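Enough with the free T-shirt

Ran the Rullville spring run in February (yes, spring, don't ask) and came home with a shirt. Again. Orange, mesh, would not wear it to take out the trash.

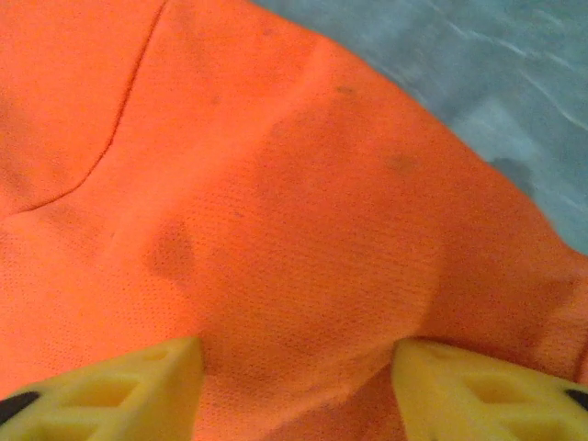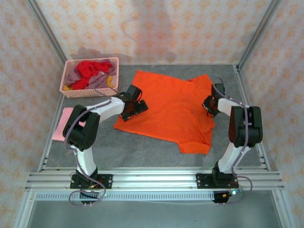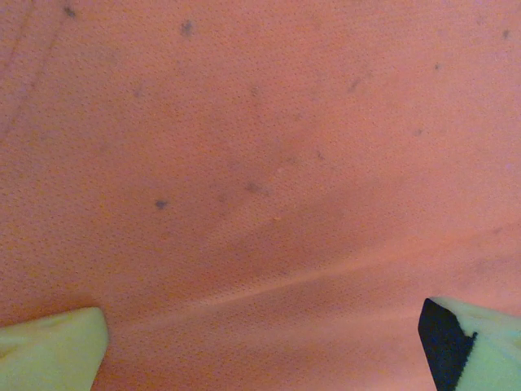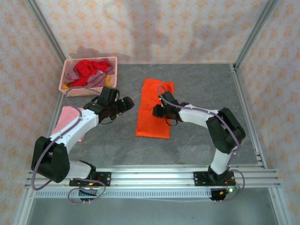

Orange, four times over.

Here's my gripe. Entry was 41 dollars. Some of that is the shirt. Nobody asked if I wanted one, there's no box to uncheck. 156 runners this year, 700 shirts ordered, becuase the price per shirt drops if you order big. So where do the rest go? A closet at the Gebretsadik Center, last I looked. Boxes of them. Old logos, wrong sizes, mostly XL.

And it's not just races. Bank opens a branch, shirt. Skilleo does a one-day job fair, shirt. Ceten sponsors the little league and the parents get shirts. The parents!

I know the argument. It's advertising, people love free stuff, it builds spirit. Fine. But I have 3 drawers and one of them is all event shirts I sleep in or wash the car with. Some spirit.

Thrift store doesn't want them either. They told me so, pretty politley.

So make it optional. Knock a few bucks off for anyone who says no. Or give us a banana and a decent map of the course, which was wrong again at the creek by the way. Anyone who wants the shirt can still pay for the shirt.

I'd sign up tomorrow.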